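Perguntas frequentes sobre filtros de água domésticos

Página mantida por Moataz Tazi, com revisão de Ilham Younis
Última revisão: fevereiro

Esta página nasceu das mensagens que recebemos de leitores a quem tentaram vender um filtro à porta, ao telefone ou no corredor de um centro comercial. Não vendemos filtros nem recebemos comissões. Se procura entusiasmo, os folhetos dos fabricantes têm de sobra.

Preciso mesmo de um filtro em casa?

Provavelmente não, se a sua casa está ligada à rede pública e a canalização do prédio é razoável. A água da rede é analisada com regularidade e os resultados costumam estar publicados pela entidade gestora. Leia-os antes de assinar seja o que for. Quem tem furo ou poço próprio está noutra situação e deve começar por uma análise em laboratório, paga do seu bolso e escolhida por si.

O vendedor fez um teste à minha frente e a água ficou castanha. Isso não prova nada?

Prova que passou corrente eléctrica pela água. O truque dos dois eléctrodos é antigo: o metal corrói-se, larga partículas e o copo fica com um aspecto repugnante. A água filtrada por osmose, com poucos sais, conduz mal a corrente e por isso mantém-se limpa. Experimente pedir ao vendedor que repita o teste com água mineral engarrafada. A nossa leitora Latifa Nasr pediu, e a demonstração acabou ali.

E o aparelho que mostra um número? O da minha cozinha deu 200.

É um medidor de sólidos dissolvidos, e mede sobretudo cálcio, magnésio e outros sais. Um valor de 200 não diz se a água é boa ou má. Não detecta bactérias, não identifica pesticidas e não distingue chumbo de bicarbonato. Há águas minerais caras com valores bem mais altos, e ninguém as devolve à loja por isso.

O sabor a cloro quer dizer que há cloro a mais?

Nem sempre. Há pessoas que o sentem em concentrações muito baixas. Antes de gastar dinheiro, encha um jarro, deixe-o no frigorífico de um dia para o outro e prove. Em muitos casos chega. Se na sua zona a desinfecção é feita com cloraminas, o jarro ajuda pouco, e aí um filtro de carvão activado pode fazer sentido – pelo sabor, entenda-se, e por mais nada.

Os jarros com filtro funcionam?

Para cloro e sabor, de modo geral, sim. Para o resto depende do cartucho, e é aí que a publicidade se torna vaga. “Reduz metais pesados” pode querer dizer muita coisa. Procure a percentagem de redução, o metal em causa, o volume de água a que o valor se refere e o nome do laboratório que fez o ensaio. Quando falta um destes elementos, nós lemos a frase como se não estivesse lá.

De quanto em quanto tempo se troca o cartucho?

Siga as instruções do fabricante, mesmo desconfiando delas. Claro que o fabricante ganha em vender mais cartuchos, mas um cartucho esquecido meses a fio é um bom sítio para as bactérias se instalarem. Quem sabe que não vai cumprir o calendário fica melhor servido sem filtro nenhum. Rachid Fahmy escreveu-nos a contar que o dele estava montado há 7 anos com o cartucho original. Continuava satisfeito com o sabor.

A osmose inversa é a melhor opção?

É a que retira mais coisas, incluindo algumas que não faziam mal a ninguém. Também rejeita uma parte da água, que segue para o esgoto, ocupa espaço debaixo do lava-loiça e exige manutenção. Justifica-se quando uma análise mostra um problema concreto, como nitratos elevados num furo. Instalá-la num apartamento por precaução parece-nos despesa mal explicada.

Um filtro resolve o calcário?

Os jarros atenuam-no por uns tempos. Um descalcificador de permuta iónica resolve, à custa de sal e de alguma água de lavagem. Os aparelhos magnéticos que se prendem ao tubo prometem o mesmo sem sal nem obras, e os ensaios independentes que lemos não nos convenceram. Se quiser experimentar um, exija por escrito um prazo de devolução e fotografe a resistência da chaleira antes e depois.

A água alcalina faz bem?

Não conhecemos prova séria disso. O estômago é ácido e continua ácido depois de um copo de água com pH mais alto. Os testemunhos que acompanham estes aparelhos falam de energia, pele e sono, coisas que melhoram e pioram por mil razões. Deixe o assunto para uma conversa com o seu médico, sobretudo se tem problemas renais.

O folheto fala em “tecnologia de laboratório” e “precisão robótica”. Que peso devo dar a isso?

Nenhum, até ver um relatório. O folheto do Drokley, que vários leitores nos reencaminharam, usa as duas expressões logo na primeira página e só na última, em letra miúda, informa que os valores foram obtidos “em condições internas de referência”. Perguntámos à Hegazy, que o distribui, que condições eram essas. Responderam com outro folheto. 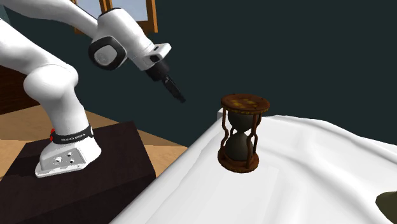

O mesmo vale para selos e medalhas. Uma certificação a sério tem número, entidade emissora e um sítio onde se possa confirmar. Verifique também a que modelo se aplica: já vimos o certificado de um cartucho usado para vender outro da mesma marca, com carvão diferente lá dentro.

Assinei o contrato e arrependi-me. Ainda vou a tempo?

Talvez. Nas vendas ao domicílio e à distância existe normalmente um prazo legal para desistir sem dar motivo. Confirme o que se aplica no seu país, escreva à empresa por carta registada ou correio electrónico e guarde cópia. Não aceite a explicação de que o aparelho já instalado “deixa de ter devolução” sem a ver escrita e sem a mostrar a um serviço de apoio ao consumidor. Atenção ao crédito associado, muitas vezes um contrato à parte.

Um preço de 1000 euros é exagerado?

Depende do que inclui, e essa é a pergunta que costuma ficar sem resposta. Peça a marca e o modelo por escrito, procure o equipamento equivalente numa loja de canalização e some cinco anos de cartuchos. Kiros Gashaw fez essas contas para o sistema Pluvgate que lhe propuseram em Skenelville e ficou com o jarro.

Posso enviar um folheto para comentarem?

Pode, de preferência completo e com a letra miúda legível. Apague os seus dados pessoais antes de enviar. Não fazemos análises de água nem recomendamos marcas, e as respostas costumam demorar.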